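What I spent on the second arm, and what I'd budget next time

I said in September that I would write up the money side of the two-arm bench, so this is that. I had planned for one arm and a simple table. The job I wanted to practice on was clearing a desk: papers into a file rack, pens into a drawer. I tried to plan it with a single arm and kept running into steps where something had to hold the drawer while something else worked, so the budget changed.

The first quote came from Luvbridge and covered the arms only. I read it too fast and thought the mounting plates were in the price. They were a separate line on page two. The front rail and the plates together came to $437, and I would have paid that anyway, but it should have been in my sheet from the start.

The enclosure was the next surprise. I had put down zero for walls. Plain panels on three sides made the lighting much easier to keep the same from one day to the next, and I ended up spending $800 on panels, framing and two lamps. Drulent cut the panels to size. They were a week late, and the fit was good.

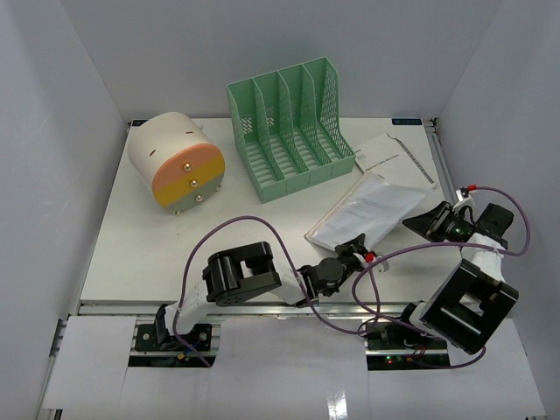
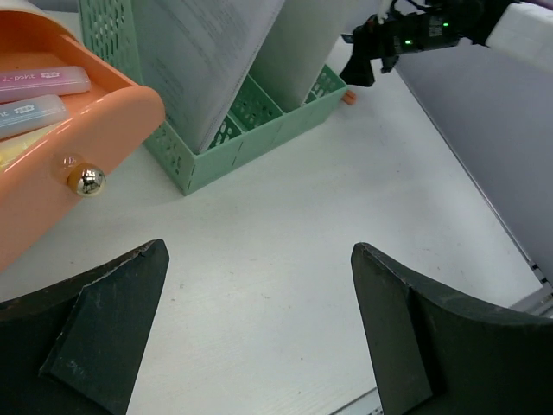
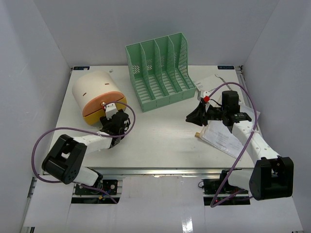

Papers, the green file rack and the little drawer unit, with both arms on the job.

The props are the cheap part. Desk organizers cost almost nothing next to a motor, and I now buy two of anything with a moving piece. Drawers and knobs get pulled on all day. I keep a separate line for them so they don't get lost under "misc."

Spares are where I was short. My first sheet had no gripper fingers on it at all. I have since ordered 4 sets from Yaman, along with cables and one extra wrist motor. If you are planning something similar, ask for the lead time on motors before you ask for the price. Mine was long enough that I bought the spare early and let it sit in a box.

I also looked at Hirkier for a service plan. It was over $2,000 for the year, and I decided against it for now – I can swap a motor myself, and I'd want to see how many I go through before paying for a plan.

So the order I'd use for a new sheet is arms, mounting, enclosure and lights, cameras, spares, props, then shipping. Shipping needs its own line. I had it folded into each item and could never match the totals to the invoices.

Still to buy: a better power strip and a stool at the right height. Both are on next month's list.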